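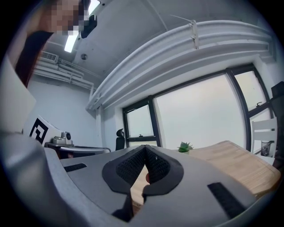

Refinishing a Light Wood Tabletop with Hardwax Oil

This page covers sanding and recoating a solid wood tabletop that has an old oil or varnish finish. It does not apply to veneered tops, which rarely survive the first grit. To tell the two apart, look at the underside and the end edges. On a solid top the grain lines on the face continue over the end. On a veneered top they stop at a thin line.

Materials

Hardwax oil, clear matte (Lerkow or similar)
Sanding discs, 80, 120 and 150 grit
Sanding block and loose sheets in the same grits
Random orbital sander with dust extraction
White nylon pads
Lint-free cotton cloths
Mineral spirits
Nitrile gloves
Metal can with a lid, filled with water

Preparation

Remove the top from the base if the fasteners allow it. Most are held by figure-eight clips or slotted brackets. Keep the screws with their brackets, as the front and rear screws are often different lengths.

Wipe the whole surface with mineral spirits to take off wax and furniture polish. Change the cloth as soon as it shows color. Let the surface dry for 30 minutes with a window open. Polish left in the grain will be driven deeper by the sander and will show up later as small craters in the oil.

Sanding

Start with 80 grit only if the old finish is varnish. For an oiled top, start with 120. Move the sander along the grain at a slow, even pace and overlap each pass by half a disc. Do not press down. The weight of the machine is enough.

Sand rounded edges and corners by hand. An orbital sander will cut a flat spot into a curve within a few seconds. Wrap the sheet around a piece of dense foam and follow the profile in long strokes.

Finish with 150 grit. Going finer closes the surface and the oil will not soak in evenly. A low lamp placed at one end of the top will show swirl marks that overhead light hides. Go back one grit to remove them.

Vacuum, then wipe with a barely damp cloth. The grain will rise slightly. When the wood is dry, knock it back by hand with a worn 150 sheet.

First coat

Stir the oil; do not shake it. Work at room temperature and out of direct sun. Pour a small amount onto the wood and spread it with a white pad, first across the grain and then along it. The layer should be thin enough that no wet ridges remain.

After around 8 minutes, wipe off everything that has not soaked in. Check the underside of the edge, where runs collect. Any oil left standing will dry tacky and has to be sanded off.

Coat the underside the same day. A top sealed on one face only takes up moisture unevenly and may cup.

Second coat

Wait overnight, or longer in damp weather. Rub the surface lightly with a dry pad, remove the dust, and apply the second coat as before, using about half as much oil. End grain may need a third.

Rags and curing

Oily rags can heat up and catch fire without a flame nearby. Put them in the water-filled can immediately after use and close the lid. Check local rules for disposal.

Light use is possible after 4 days. Keep water, hot dishes and tablecloths off the surface until the full cure time on the can has passed. Refit the clips hand-tight, with the slots left free to move across the grain.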